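Burville House – Guest Bathroom and Supplies Inspection
February 2020
Inspected by: Kagiso Masilela
Copy to: Marthinus Motaung, Alva office

Scope: second floor, east side, guest rooms and shared bathrooms. The linen room and the supply cupboard were added at Marthinus's request. Items are marked OK, FIX, or WATCH. Anything marked FIX needs a name and a finish date before the sheet goes back to Alva.
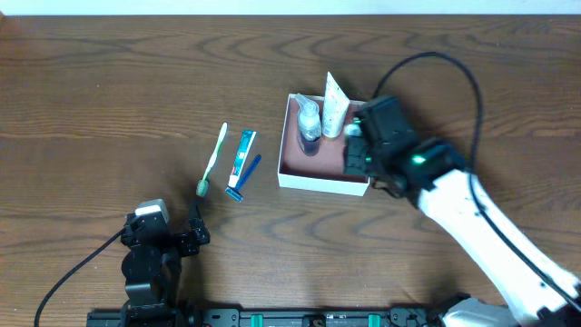
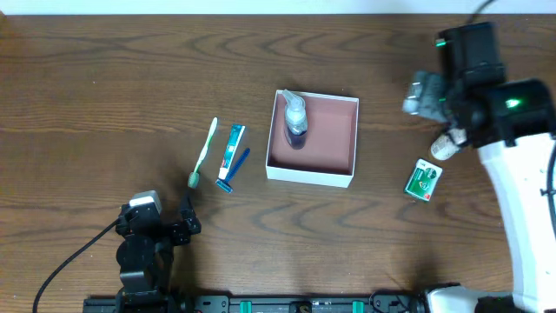
Toiletries on the wood tabletop. Toothbrush and toothpaste in the first picture, pump bottle in the open white box in the second. See section 5.

1. Floors and entry

1.1 Bathroom floors free of standing water – OK
1.2 Non-slip mats in tubs and showers – FIX
Comment: Three mats have lost most of their suction cups and slide when you put a foot on them. Take them out now. A bare tub with a working grab bar is better than a mat that moves.
1.3 Door thresholds secure – WATCH
Comment: The metal strip at the shared bathroom is lifting at the hinge side. It was screwed down in May and the screws are backing out again. The wood under it is probably soft. Longer screws won't hold for long.
1.4 Doors can be unlocked from outside in an emergency – OK
Comment: Tested all of them with the flat key. The key was not on its hook when I started. It was in the desk drawer downstairs.

2. Water

2.1 Hot water at the sink no higher than 120 degrees after two minutes – FIX
Comment: Rooms at the far end passed. The two rooms closest to the heater read high, one of them at 126. The mixing valve needs adjusting and a second reading the next morning. Put up the hot water notice until then.
2.2 Unused taps flushed weekly, log signed – FIX
Comment: Log has gaps. The last two weeks have initials but no times. Please write the time.
2.3 Drains clear – OK
2.4 No leaks under sinks – WATCH
Comment: Slow drip at the shutoff in the shared bathroom. Somebody has put a cup under it. Empty the cup and date it so we know how fast it fills.

3. Electrical

3.1 GFCI outlets trip and reset – OK
Comment: All tested with the plug-in tester and with the button. One reset button is stiff but works.
3.2 No extension cords in bathrooms – OK
3.3 Exhaust fans running and clean – FIX
Comment: Four fans have heavy dust on the grille. The one over the shared shower is loud and barely pulls. A sheet of toilet paper would not stay on it. Replace the unit. The part is stocked at the Utavberg warehouse.
3.4 Light covers in place – OK

4. Fixtures

4.1 Grab bars hold firm – OK
Comment: Pulled down and out on each one. No movement at the wall plates.
4.2 Towel bars firm – WATCH
Comment: Guests lean on these. Two are held by plastic anchors only. Move them to a stud the next time the walls are painted.
4.3 Mirrors and glass free of chips – OK
4.4 Shower curtain clears the floor – OK

5. Toiletries and supplies

5.1 Refillable bottles labeled with contents – FIX
Comment: Every pump bottle needs a label with the contents and the fill date, including spares that are not out in a room yet. Color is not enough to go by – the hand soap and the glass cleaner are close.
5.2 Toothbrushes given to guests are new and wrapped until handed over – WATCH
Comment: Wrapped stock is fine. Any brush already out of its wrapper does not go to a guest.
5.3 Toothpaste within date – OK
5.4 Cleaning chemicals stored apart from guest items – FIX
Comment: Bleach was on the shelf above the shampoo. Moved during the inspection. The shelf needs a lip or the bleach needs to live on the floor of the cupboard.
5.5 Safety data sheets in the binder – FIX
Comment: Sheet for the Bustska descaler is missing. Ask the supplier for a current one.

6. Linen room

6.1 Clearance of 18 inches below sprinkler heads – FIX
Comment: Blankets stacked too high on the back shelf. Same finding as last time.
6.2 Step stool in good condition – OK
6.3 Door closes and latches on its own – OK

Follow-up

Water readings and mats come first. Marthinus has work order 3308 open for the fan, and the valve can go on the same order. The budget line for small repairs has $70 left, so labels and screws are covered but the threshold will need its own request.

Recheck of all FIX items by K. Masilela. Leave this sheet on the clipboard inside the supply cupboard door.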